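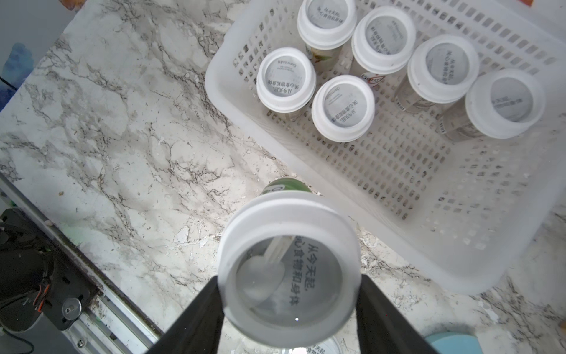
I met the dietitian at the Vernside clinic in March, in a break room that smelled like burnt toast. She asked me to leave her name out, so I will. What I wanted to talk about was fiber, which I know sounds like the dullest lunch date ever - but I left with two pages of notes and a craving for lentils!

"Most of my patients come in worried about protein," she told me. "I ask what they ate yesterday and there's hardly a vegetable in it. Some coffee, a sandwich on white bread, maybe pasta." She shoots for 30 grams of fiber a day for a lot of her adult patients, and she gets them there slowly. I confessed that I once went from almost nothing to a giant bowl of bran every morning, and she laughed at me. "Everybody does that. Then they're bloated for a week and they quit."

So how does she start people off? With one meal, usually breakfast. Oats, or a pear with the skin on, or beans if you're the kind of person who can face beans at that hour (I'm not). After a week or two she adds something at lunch. She also nags about water. "If you bump up the fiber and you're still drinking one glass a day, you're going to be calling me," she said.

I asked about the powders, since my cabinet has three of them. She doesn't mind them. "They have their place, and I've got older patients who do well on them. I'd still like to see you chew something." She thinks people underrate frozen peas, and she got pretty worked up about canned chickpeas, which she rinses and eats out of a mug at her desk.

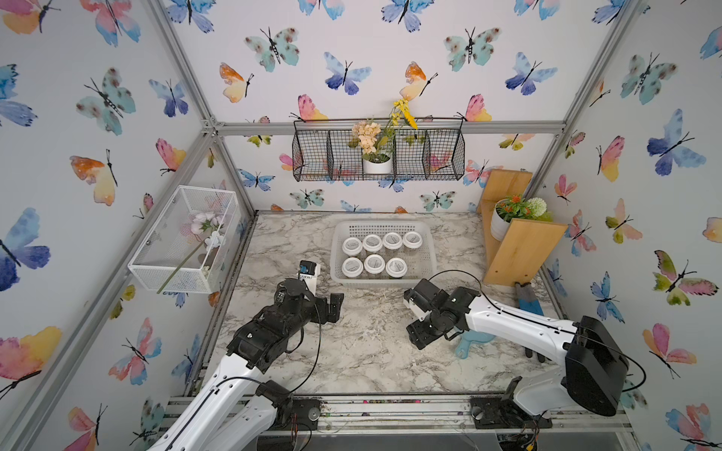
Reading the label without going nuts

This was the part I needed most. Her habit is to flip the package over and check the serving size before anything else. She had a box of Tisell crackers in her bag and made me do it right there. The front had wheat stalks all over it. The back said 6 crackers to a serving, and I've never stopped at 6 crackers in my life.

"Compare the 100 gram numbers if the package has them," she said. "Then you're looking at the same amount of each food." Not every package does, and in that case she just does the math on her phone in the aisle.

Before I left I asked what she'd tell somebody whose stomach is already touchy. She got more careful there. "Talk to your own doctor first, especially if something has changed lately. I can't sort that out in an interview." Then she went off to see her next patient and I went to buy chickpeas.

Search this site
Type a keyword Go

Recent posts
My month of packing lunch
Somogyi soup, the bean version
A 268 calorie snack I keep coming back to
Walking after dinner: the Ekard trail
Do you need a multivitamin?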